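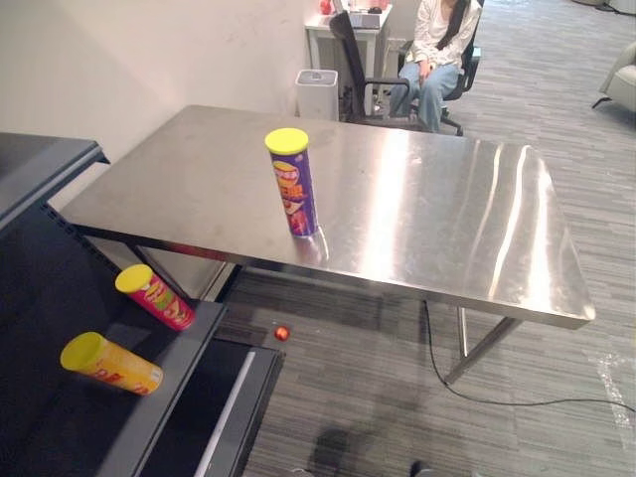
Shops and canteens should stop laying crisp tubes on sloping shelves. I have thought so since I helped run the snack counter at Kilthorpe, and a year of doing it the other way has not changed my mind.

A tube is a good package. The crisps arrive whole, the lid goes back on, and the thing stands up by itself on any level surface. The flat base is half of what you are paying for. Put the tube on its side and you have thrown that away. It becomes a roller, and it will roll whenever the shelf allows it.

The case for the slope is that the next tube slides down when the front one is taken. Gregor MacKinnon, who ordered our shelving, was very keen on this. It works for tins in a narrow track. It works badly on an open black shelf with a low lip, where a red tube and a yellow tube lie side by side at the same slant with their lids pointing up and away. A customer picks one up, reads the back, changes their mind and puts it down crooked. After that the whole row is crooked.

Then there is the label. Tubes are printed to be read upright. The purple one standing on the steel table has its cartoon face near the top, where you would look for a face. Lay the same tube down and the face is sideways, or underneath. I watched people at our counter tilt their heads, give up and ask. Skye Baxter answered the same question about flavours all through December and was more patient than I would have been.

I will grant two things. Slanted shelves hold more in a small room, and steel tables are not perfect either. Ours shows every smudge and throws the light back at you in long white streaks. But a smudge comes off with a cloth, and a tube stood on a level top stays where it was put.

The floor matters as well. We had carpet, so a dropped tube made little noise and could sit there until closing. Small things gather in the gap between a table and a shelf, and somebody always treads on them.

My advice to anyone fitting out a counter is to buy level shelves and stand the tubes up, one flavour to a row. If the sloping unit is already paid for, keep it for bags. Keir Cowie did that with ours, and the bags sit on it well enough.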